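Peat rule for bagged potting mix takes effect in October

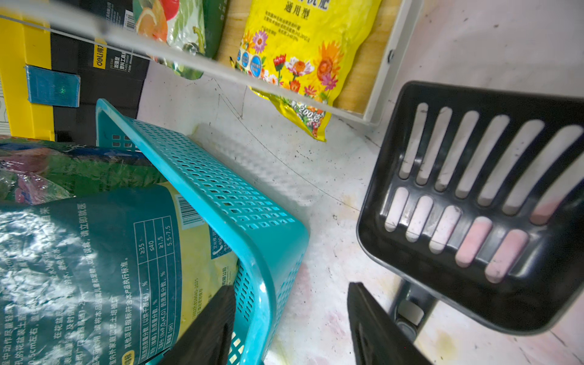 A black plastic slotted scoop, with a bag of soil and a blue basket.

21 March 2019 – Garden supply distributor Hosanow will require all bagged potting mix sold through its regional warehouses to carry a stated peat percentage by volume, the company said in a notice to suppliers.

The requirement applies to bags of 20 quarts and larger and takes effect in October. Smaller bags, seed-starting plugs and bulk deliveries are exempt for now.

Hosanow currently stocks 65 potting products from 22 suppliers. Most list peat as an ingredient without giving an amount. Under the new terms, suppliers must print the figure on the back panel and file a test sheet for each blend. Percentages are to be measured before compression, as compressed bags can expand by different amounts once opened.

"Growers adjust watering and lime by peat content, and they have been working from guesses," said Simone Falcão, who manages product standards at the company.

Two suppliers, Josta and Csizmadia, already print the figure on their full-size bags. A third, Pudard, said it would relabel existing stock with stickers and change its printed bags at the next production run.

Hosanow reviewed 1,228 customer inquiries before drafting the rule. The most frequent subject was drainage, followed by fungus gnats and mix that shrank away from the sides of the pot.

Bags received before the start date may be sold until stock runs out.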